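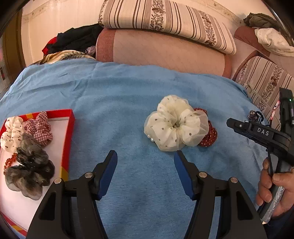 Pimitance notebook – soft objects, two grippers

13 Feb 2021

Sorting task for the Olszewski entry. Hair accessories on a blue cover, red-rimmed box lid on the left, a hand-held gripper for each hand. Goal is everything in the lid, one item at a time, no tipping and no pushing in with the knuckles.

Start of session: 321 recordings in Dosto. End of session: 353. The target for the first training run was 200, so we are well over and can afford to throw bad ones out.

Layout notes. Leave space round the big cream scrunchie with the brown dots. If the dark red one is partly under it, as in the first picture, label the take "overlap" and keep it. The model has to cope with overlaps as well. The small sparkly clip is the hardest item. It is stiff and low, and the pads need to come down almost flat to get hold of it. Still no good way of doing that.

Sheer fabric is easy to pinch but folds up between the pads, so open the fingers fully before moving off or it drags. The leopard print one is better behaved. Close on it gently and stop once it holds.
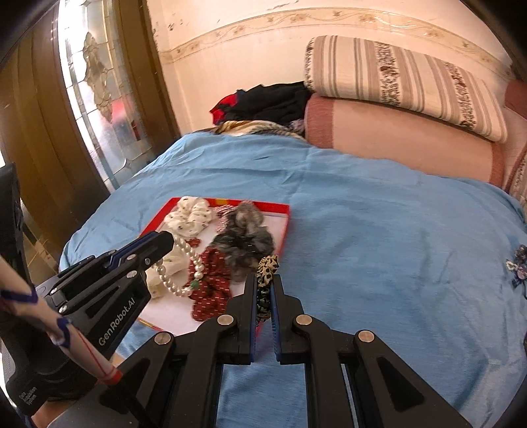
Photo: Hedley Robotics Club, Pimitance project

Leopard scrunchie between the blue pads over the near right of the lid, left gripper over by the pearl bracelet. Takes with both grippers near the lid at once are marked "both" in Dosto. The bracelet goes on the list of awkward items too – the loop likes to hook on a fingertip, and a slow sideways move clears it more often than lifting.

The labels from December used "tray" and "lid" for the same thing. Use "lid" from now on. I have changed the old ones as far as the second folder.

To do
Finish the relabelling.
Check the sheer grey items are labelled separately.
Copy everything to the Hedley drive before training.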